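Pendberg Keychain Set, revised release

Read the section on the width fault before you train on this. The first upload had a bad gripper width channel in part of the data, and copies of it are still in use.

Contents

The set holds 2000 episodes recorded with a hand-held gripper tool. In each one the operator picks up a keychain from the table and either hangs it on the arm of a black two-level stand or lays it in the tray at the base. The task text for each episode says which.

Each episode folder has:
video.mp4, the view from the gripper, 60 frames per second
pose.csv, tool position and orientation
width.csv, opening between the fingers in millimeters
task.txt, one line
flags.txt, added in this release

Timestamps are shared across all three streams. Pose comes from the Iturra tracker and width comes from an encoder inside the tool. Nothing in width.csv is estimated from video.

The width fault

What happened: the encoder gear in one of our two tools, the one labeled Stulis, came loose on its shaft in September. The gear still turned with the fingers but slipped a little each time they closed hard on something. Every slip moved the zero point. By the end of a long session the file could report the fingers nearly closed while they were wide open.

Why we missed it: the logger zeroes width at startup with the fingers shut, so each session began with correct values. Our check script only looked for missing rows and for numbers outside the legal range. A drifting value stays in range for a long time, and when it went below zero the logger clipped it to zero without a warning. The second tool, Gurkodau, has a pinned gear and did not drift.

How it was found: Lizelle Naidoo replayed a batch on a fixed arm to test the export. The arm closed early on the approach, pushed the stand over and kept pressing down on the tray until the force limit stopped it. No one was inside the marked area. The stand's arm was bent and had to be replaced. Replaying the same batch at low speed gave the same early close, and the width plot did not match the video.

Affected data: 600 episodes, all recorded with Stulis. The list is in affected.txt. Pose and video in these episodes are fine.

What we changed

1. The gear was pinned and a line of paint was put across the gear and shaft. If the two halves of the line no longer meet, stop recording.
2. The logger writes raw encoder counts next to the millimeter value and no longer clips.
3. Operators close the fingers fully at the start and end of every episode. If the two closed readings differ by more than a millimeter, the episode is rejected.
4. The replay script holds the arm above the table and asks for a key press before the first close.

The affected episodes were not re-recorded. Where the fingers could be seen shut in the video, we used those moments to correct the drift, and flags.txt says width_corrected. In 100 of the 600 there was no usable moment. Those say width_bad and their width.csv is left as it was recorded.

The loader skips width_bad by default. Pass keep_bad=True if you only need pose and video.

Known limits

Corrected width is good enough for telling open from closed. We would not use it to learn grip opening on thin parts such as the chain. Slips that happened between two closed moments are spread evenly over the gap, and the real drift came in steps.

The white table cover was used for many sessions and has stains and scuffs. Some small marks are close in size to parts of the keychain, so a detector trained on other tables may fire on them.

Checking a copy by hand

Open an episode, find a video frame with nothing between the fingers, and compare it with the matching row in width.csv. A view like the one below, fingers wide open and the keychain still on the table to the right of the tray, should come with a value near the tool's maximum. If it reads low, you have the first upload.
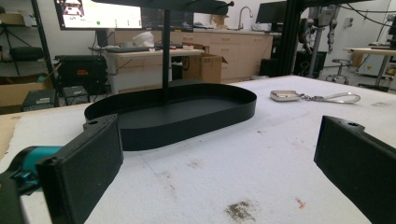

Version notes

11 Jan 2023: flags.txt and affected.txt added, width corrected where possible, loader default changed. Delete the first upload and any width statistics computed from it. Send reports of further bad episodes to Lizelle Naidoo with the episode folder name and the frame number.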